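Kudum Community Help > Computers and Parts > Reusing and Recycling

Taking apart an old Dell tower: what order, and how do I keep the small parts safe?

Asked June 7, 2022 by Costache

Hello everyone. I have received an old Dell desktop tower from my office, which is replacing its computers. I was allowed to take it home for parts. The side panel comes off without problem, so I can already see everything inside, but I have never taken out more than a memory module before and I would like to do it properly.

What I want to keep: the hard drive, the processor and the power supply. The hard drive I would like to use in an external enclosure. The processor maybe I will sell, or it will sit in a drawer. The rest goes to the electronics recycling depot, which in my town accepts such things only until the end of the month.

My questions are these:

In which order should I remove the parts? I have read two guides and they do not agree. One begins with the drive, the other begins with the power supply.

The hard drive is inside a blue plastic carrier. Do I need to keep the carrier, or is it useless outside of this case?

Where do people put the parts while they work? Last April I took apart a laptop on the kitchen table and I lost two screws and one rubber foot. I found the foot later, under the fridge.

And is it a problem if the processor socket stays open after the processor is out? I might want to give the motherboard to a friend instead of recycling it.

I have a Phillips screwdriver, a pair of tweezers and a roll of masking tape. My budget for extra tools is almost nothing, but if something is really necessary I can buy it. Thank you in advance for your patience and sorry if some words are not the right ones, I learned my computer vocabulary in another language.

3 answers

Answer from Sinden (accepted)

Good day. I have done this with quite a lot of office towers, so I will write how I do it. Other people may do it in another way and it is also fine.

Before anything else, unplug the power cord, then press the power button once and hold it for five seconds or so. Put the tower on its side with the open side facing up. This is better than standing, as nothing can fall out and you have both hands free. Choose a big table. The case alone takes more space than you expect and you need the same space again for the parts.

Then I go in this order.

Hard drive. In the Dell cases I have had, the blue plastic is where your fingers should go. Disconnect the data cable and the power cable from the drive first, pulling on the plug and never on the wires. After this, squeeze the tabs of the carrier and slide it out. If it does not move, look again, you probably forgot a cable. Do not take a screwdriver to it.

Cooler. Loosen the screws a little each, crosswise, and do not take one fully out before the others. If the cooler sticks to the processor, turn it gently left and right. Do not pull it straight up with force.

Processor. Push the small lever down and a bit to the side, lift it, open the metal frame, and take the processor by its edges. Wipe the old paste from the lid with isopropyl alcohol, 90 percent or stronger, on a paper towel or a coffee filter.

Power supply at the end. It has the most cables, and they go everywhere, so it is easier when the rest is already out of your way. Please do not open the power supply itself, even if you are curious. Remove it as one box and keep it as one box. Also check the plugs before you plan to use it in another computer, many Dell models do not have the standard ones.

About the open socket: yes, it is a problem if the board will be used again. The contacts inside are very thin and one crumb or one sleeve is enough to bend them. If you have the black plastic cover, put it on. If not, close the frame and tape a piece of clean cardboard over it. If the board goes to recycling you can forget about this.

For the parts I like a tray with a fixed place for each thing, so the drive can stand upright and the processor lies in its own pocket. You do not need to buy one. An egg carton is very good for screws and processor, and a shoe box with cardboard dividers can hold the drive. I write the name on the masking tape – "drive", "PSU", "cooler" – and stick it beside each group of screws.

I am attaching four pictures. 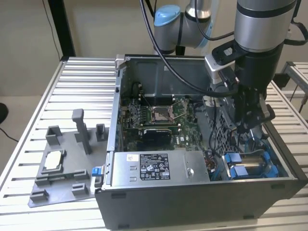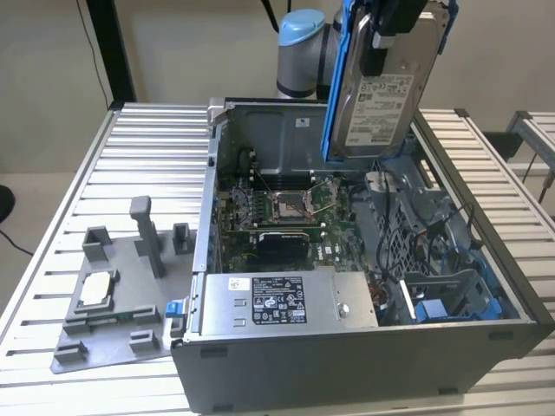
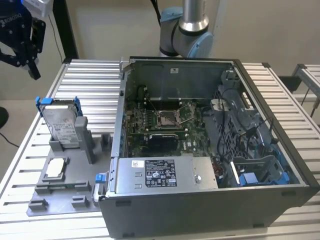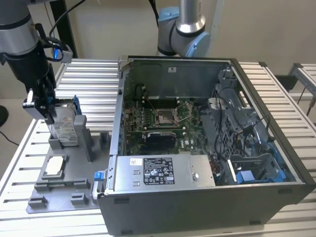

Dell tower on its side with the panel off and the CPU socket empty, all four pictures. The hard drive is standing in the gray tray in the last two.

Answer from Romus

Sinden's answer is good, I only add about the carrier. Keep it until you have tested the drive. In the enclosure you will not need it, the drive goes in bare. But if the drive is dead, you can give the carrier to someone who has the same model. People look for these blue ones all the time and the shops ask silly money for a piece of plastic. In mine there were no screws, the pins of the carrier just go into the holes of the drive, so you bend the plastic slightly and it comes off.

And copy or erase the drive before you do anything else with it! It comes from an office. Ask them if they have already wiped it, and if they do not know, then they did not.

Answer from a guest

just start with whatever is on top. Mine had 1000 screws or it felt like it, all different. i put them in a coffee mug and it was fine

Comment from Costache

Thank you to everybody. I will use the egg carton and not the mug. I asked the office about the drive and they are checking. The cooler in my tower is bigger than I thought, it has a plastic cover in green that hides half of the board, so I suppose I must take this away before I reach the screws?

Comment from Sinden

Yes, the cover first. On some models it has a clip, on others it comes away together with the cooler. Look for a small picture of a lock on the plastic.

This question has been viewed 1487 times.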